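Bretberg Portrait Backdrop Stand
Item 676

The Bretberg stand is intended for family and group portraits, both in the studio and on location. It is supplied by Claeys as a complete set and can be put up by one person. The crossbar extends to accept paper rolls and cloth backdrops, and the legs lock in 4 positions to allow for uneven ground.

Each set contains two uprights, a crossbar in sections, four spring clamps and a padded carrying bag. Sandbags are sold separately and are recommended for all outdoor sittings.

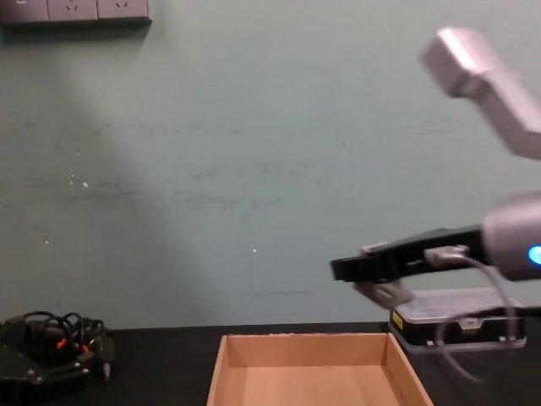
Dark tabletop against a grey-green painted wall.

Backdrops are ordered separately. The Drirska cloth range is suited to seated groups and is available in plain and mottled finishes — swatches may be requested before purchase. Cloth should be stored rolled, and may be steamed on the reverse side only.

Specifications
Packed length: 140 cm
Finish: matte black
Backdrop fixing: clamp or roll

Orders are sent from the Narnarcombe warehouse. Studios and schools holding an account may order in quantity at the trade rate. Items may be returned unused in their original packing. Orders placed during December may take longer to arrive.

Page last updated 2026-01-14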